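4.3 Showing the folding task with the hand-held grippers

By now you should have both grippers charged and paired, and your Clurnside base switched on. Folding is a lovely task to begin with, because a bed gives you plenty of room and soft things forgive a clumsy first try. Lilla Kelemen, who wrote the first version of this section, always asked newcomers to spend 15 minutes simply practising before they recorded anything, and we still think that is good advice.

1. Lay one garment flat on the bed and smooth it with your palm.

2. Take up the grippers and bring the open jaws down towards the cloth, with the blue pads facing each other.
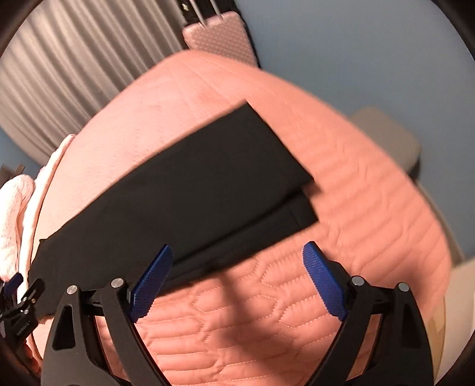
3. Wait for 5 seconds before you begin. The robot learns where a task starts from this little pause, so do please resist the urge to dive straight in.

4. Squeeze gently until the pads close on the cloth. You need only a small pinch — a great fistful tends to slip out halfway through the fold.

Note: if the cloth keeps escaping, wipe the pads with a dry cloth and try again.

5. Lift, carry the cloth over and lower it at an easy, steady pace. When you are using both grippers, let them travel together so that the garment stays fairly level between them.
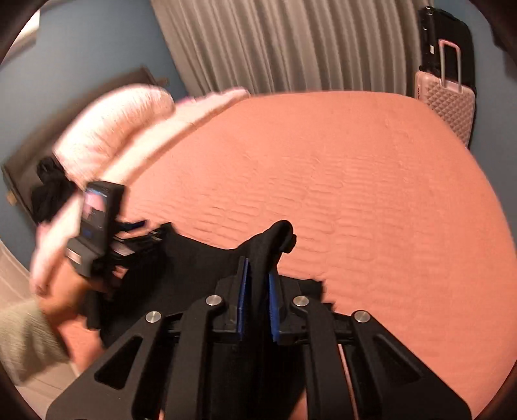
6. Open the jaws fully before you draw your hands away, and then pause once more.

7. Press Save on the base. If you made a muddle of it, press Discard and start afresh; everyone does, and it costs you nothing but a minute.

Caution: keep fingers, hair and loose cuffs well clear of the linkage while the jaws are moving.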